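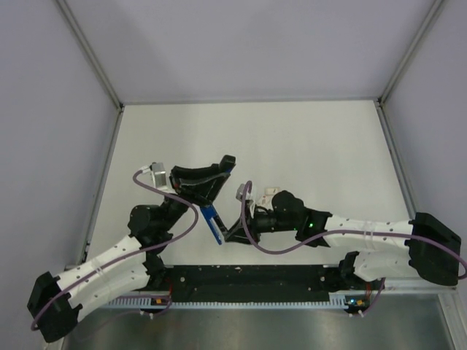 Datasets > Regional > Household Water Hardness

Category: Open data / Environment / Water quality

# Tastusley Tap Water Hardness Readings

README for release 3

Hardness, pH and conductivity readings from kitchen taps in Tastusley and the two villages on the same supply, Flotard and Espiritu. The file holds 1547 readings taken from private homes over three sampling rounds. Each row is one reading from one tap.

## Files

readings.csv – one row per reading
sites.csv – one row per tap, with coarse location
methods.txt – titration procedure as given to samplers
changes.txt – corrections made after each release

All files are UTF-8 with Unix line endings. Decimal separator is a full stop. Missing values are left blank; zero always means a measured zero.

## Columns in readings.csv

reading_id – integer, unique, never reused
site_id – joins to sites.csv
round – 1, 2 or 3
draw – "first" (tap unused overnight) or "flushed" (run for two minutes)
hardness – mg/l as calcium carbonate
ph – to one decimal place
cond – microsiemens per centimetre, corrected to 25 °C
temp – water temperature at the tap, °C
softener – yes, no or unknown
flag – see below

## Sampling

Samplers filled a 250 ml bottle to the brim, capped it and kept it out of direct light. Bottles were titrated against EDTA within 24 hours. Most sites have both a first draw and a flushed sample in each round, but round 1 has many first draws missing. The instructions for that round did not say clearly which sample to take, and people mostly ran the tap.

Titrations in rounds 1 and 2 were done by Keerthana Sastry and Rommel Galang. Round 3 was done by Lorna Abella with a new batch of indicator. A set of bottles was split and titrated by all three; the differences are listed in methods.txt. No adjustment has been applied to the published values.

Conductivity was read with a Zendside handheld meter, calibrated each morning. The meter was replaced before round 3. Readings from the old and new meters can be compared within a round but should be treated with care across rounds.

## Flags

A – endpoint overshot, value is an upper limit
B – bottle not full on arrival
C – held for longer than 24 hours
D – conductivity above 2400, outside the calibrated range
S – sample taken downstream of a softener

A row may carry more than one flag, written without a separator (for example, BC). Flag D rows are almost all from softened taps where the unit had been regenerating. Leave them out of any average.

## Locations

Positions in sites.csv are rounded to the centre of a 1 km square. Squares with fewer than three homes have been merged with a neighbour, so Espiritu appears as a single square. Exact addresses are not held with the data and cannot be supplied.

## Known problems

- Site 88 changed kitchens between rounds 2 and 3. The plumbing is different and the two should be read as separate sites.
- The softener column relies on what the householder said. Some "no" entries have very low hardness and are probably wrong.
- Flotard was switched to a different borehole for part of September. The dates were not recorded against individual samples.
- pH in round 1 was read from strips by some samplers and a meter by others. There is no column for this.

## Use

Free to reuse with credit to the Tastusley Tap Water Survey. The readings are not suitable for judging whether water is safe to drink; metals, nitrate and bacteria were not tested.

Corrections to Jomar Aquino, quoting the reading_id. Annag Galbraith looks after sites.csv.

Last updated: September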